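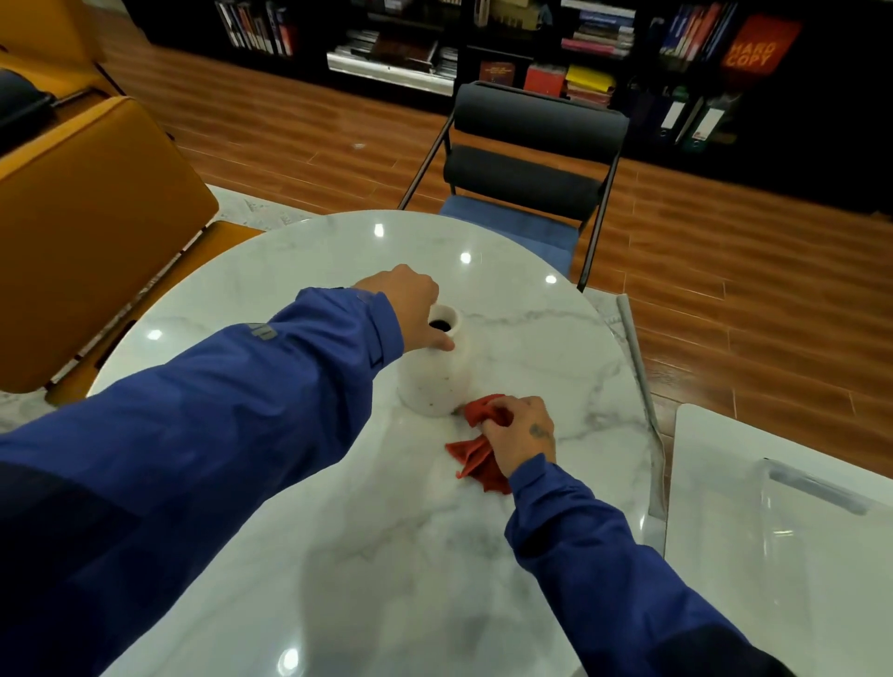
À quelle fréquence faut-il graisser le cuir d'un filet et de ses rênes ?

Tous les deux mois si on monte 4 fois par semaine, et entre-temps un simple coup d'éponge au savon glycériné après chaque séance. Plus souvent, le cuir ramollit et les rênes s'allongent. Moins souvent, ça craque aux plis, d'abord au niveau des montants.

Entretenir son filet, de A à Z (ou presque)

Mis à jour le lundi 26 octobre 2026

Version courte parce que j'ai un poney à longer dans une demi-heure. Je complèterai en novembre avec la selle, promis.

Ce qu'il faut

Une éponge, pas trop grosse. Du savon glycériné en pain. Une vieille brosse à dents. Deux chiffons qui ne peluchent pas. De la graisse ou du baume, moi je prends le Rullel en pot, mais n'importe quel produit pour cuir de sellerie va. Un crochet pour suspendre. De l'eau tiède, jamais chaude.

Huile de pied de boeuf : seulement sur du cuir très sec, et peu. Ça fonce. J'ai foncé une muserolle Bachmann toute neuve comme ça, elle n'est jamais revenue à sa couleur.

1. Démonter

Tout. Oui, tout. Photo avec le téléphone avant, surtout si le filet a une muserolle combinée. Noter les trous de chaque côté (sur un bout de scotch, ou dans le téléphone). Le mors part dans un seau à part, eau claire, sans savon.

Si une boucle coince, ne pas tirer comme une brute. Pousser le cuir vers l'intérieur pour faire une petite bosse, ensuite l'ardillon sort tout seul.

2. Enlever la crasse

Éponge humide, bien essorée. On frotte dans le sens de la longueur. Les petites boules noires et collantes, c'est sueur + poils + vieux savon, ça se décolle avec l'ongle ou un bout de crin roulé en boule. Pas de couteau !! Brosse à dents pour les coutures et autour des boucles.

Insister sous la têtière et à l'intérieur de la muserolle, c'est là que ça irrite le cheval. Le mien avait une plaque sans poils derrière l'oreille au printemps, juste à cause de ça.

3. Savonner

Mouiller le pain de savon, pas l'éponge. Si ça mousse, il y a trop d'eau. On passe sur les deux faces, on laisse prendre cinq minutes, on essuie avec le premier chiffon. Ne pas rincer.

4. Laisser sécher

À l'ombre, dans une pièce aérée. Pas sur le radiateur, pas derrière le pare-brise de la voiture. Une nuit, c'est bien. Chez nous à Sendthorpe la sellerie est humide dès l'automne, donc je ramène tout à la maison.

5. Graisser

Au doigt, couche très fine. D'abord le côté chair (la face mate), qui boit le mieux. Puis un voile sur le côté fleur. On attend une heure et on enlève l'excédent avec le deuxième chiffon. Si le chiffon glisse et laisse des traces grasses, vous en avez mis trop, continuez d'essuyer.

Pour les rênes en caoutchouc ou à grip : eau savonneuse uniquement sur la partie caoutchouc, la graisse l'abîme et ça devient glissant.

6. Vérifier avant de remonter

Les coutures, en tirant doucement de chaque côté. Les trous qui s'ovalisent. Les plis près du mors : plier le cuir vers l'extérieur, si des craquelures profondes apparaissent la pièce est à changer, aucun baume ne répare ça. Un montant seul coute bien moins cher qu'une rêne qui lâche en extérieur.

Remonter, remettre aux mêmes trous, et contrôler le réglage sur le cheval avant de monter. Le cuir bouge toujours un peu.

Cas particuliers

Moisissures : brosser dehors à sec, puis savon, puis séchage long, deux jours s'il faut. Ne pas graisser par dessus, sinon elles reviennent.

Filet trempé par la pluie : essuyer, suspendre bien à plat, savon le lendemain. Graisser seulement quand il est sec à coeur.

Cuir neuf : deux couches fines à quelques jours d'intervalle avant la première utilisation. Mon filet Itevora était raide comme du carton, il s'est fait en trois semaines.

Synthétique : machine à 30 dans une taie d'oreiller fermée, mors enlevé évidement. Séchage à l'air.

Questions sur les produits, en commentaire, je réponds le soir.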